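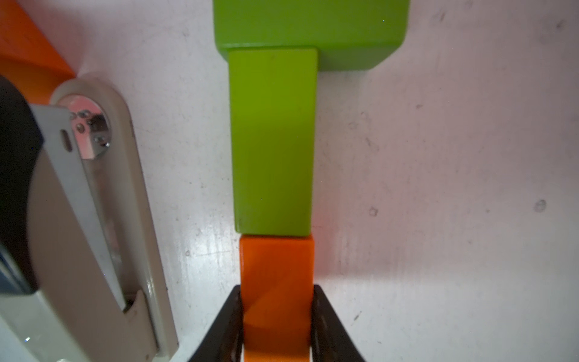 Baking & Slices > Community Help > Old recipes

Reading time: 1 min

Trying to make my nan's lemon slice from the Hodville show cookbook. Says "one tin condensed milk" and "moderate oven", no size, no temp. First go came out like soup in the middle. Used a 395 g tin. Is that too much?? Need it for a morning tea in January so a bit of time to practise.

Skunero

Old tins varied a bit but the modern one should be fine. Moderate is 180 C, or 160 fan. How much butter? My copy has a misprint on page 94, says 8 oz when it should be 4. Made it wrong for years. Also if its a no-bake base don't put it in the oven at all, just fridge it overnight and cut with a hot knife.

Gollevel

I just use the packet mix, colour is nicer

Duangkaew

Second the butter thing. Also crush the biscuits properly, big lumps dont soak anything up. Lined tin, press down hard with a glass. 13 squares out of mine, one goes to the cook.

Filed under: Slices, Show cookbooks, Fixing flops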